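How to Cut and Glue Foam for a Window Seat Cushion
by Lavanya Pai

These steps are for a plain box cushion on a bench or window seat. I made mine in April for the back room of our house in Wasterbridge, using one sheet of medium-firm foam and a second, softer sheet on top. The bench is 18 inches deep.

What you need
A sheet of foam at least as large as the seat
A long serrated bread knife or an electric carving knife
A felt-tip marker and a metal straightedge
Spray adhesive made for foam
Polyester batting
Brown paper for the pattern

Before you buy, squeeze a few samples in the shop. Color tells you nothing about firmness, as makers dye their foam differently. Push your thumb into the middle and let go. Good seat foam comes back to shape right away. If your thumb reaches the other side easily, the foam is too soft for the bottom layer.

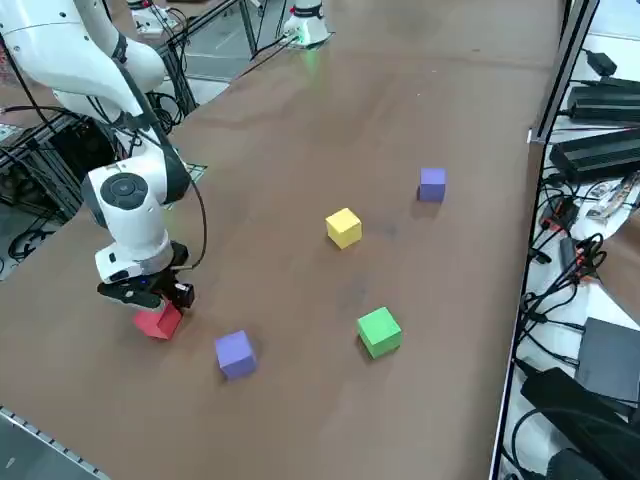
Step 1. Make the pattern
Lay the brown paper on the seat and crease it into the edges and corners. Cut along the creases and put it back to check the fit. Old benches are seldom square, and mine was wider at the left end than at the right. Write TOP on the paper so that you don't flip it later.

Step 2. Mark the foam
Trace the pattern onto the foam with the marker. If you want a snug fit, add half an inch on each side. Use the straightedge to carry the corner marks down the sides, then draw the same outline on the bottom.

Step 3. Cut
Let the sheet hang a little over the edge of a table, with the cutting line just clear of it. Hold the knife upright and use long, light strokes. Do not press down on the foam near the blade, or the cut will come out curved. Go over the line again if the first pass did not get through. Small bumps can be rubbed down with 100 grit sandpaper.

Step 4. Glue the layers
Work outdoors or with the windows open. Spray a thin coat on both faces and wait until it feels tacky, which took five minutes with the can I had. Line up one short end and roll the top layer down slowly. Once the two faces touch they are hard to pull apart without tearing. Keep the glue an inch back from the edges so there is no hard ridge where people sit.

Step 5. Check the edges
Stand the glued block on its side and look along each face. Trim anything that sticks out before you wrap it. The batting softens corners, though it will not hide a crooked side. 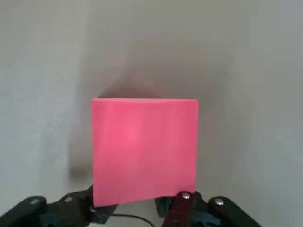 Aravind Kurup: I did all this with a bread knife and it worked fine on the thin layer. On the thick one my cut wandered underneath. Turning the sheet over and finishing from the back fixed most of it. Would you glue the batting too, or leave it loose?

I glue it on the top and front only, with a very light coat, and tuck the rest under. Let it sit overnight before you pull the cover on.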